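Sixteen days without a car, and what I learned about gearboxes

So the wagon is back! If you read my May post you'll know the transmission had started doing this awful shudder between second and third, and I kept telling myself it was bad gas. It was not bad gas.

Lorna Enriquez at the shop in Dulstead drove it once around the block and gave me the look. A rebuild was going to cost more than I paid for the car (ouch), so we started hunting for a used gearbox instead. I called five yards. Two never picked up, one wanted to sell me the wrong year, and Gunawardena had exactly the right unit but with way more miles on it than mine. In the end it came from Takonby, $1,095 with the torque converter included and a warranty of eight months on the part. Labor was extra, and labor always hurts.

If you're shopping for one, get the code off the tag on your old gearbox before you call anybody. I wasted a whole morning because I only had the model and the year, and my car came with two different transmissions depending on which plant built it. Also ask who pays the freight if it shows up bad. Takonby put that in writing for me, and I've got it in the glove box with the receipt.

Sixteen days on the bus meant I was home a lot more in the evenings, so the kitchen finally got sorted out.

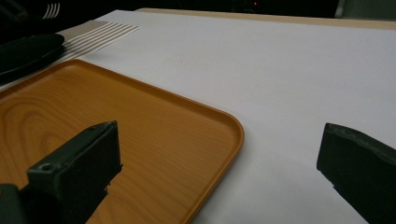 The orange wood-grain tray, one rounded corner and a bit of the rim.

Anyway, first long drive is this weekend, out to Damum and back. Shifts are smooth so far, though there's a little whine in reverse that I want Lorna to listen to. She wants it back in for a fluid check after the first few hundred miles, so I'll ask her then and let you all know.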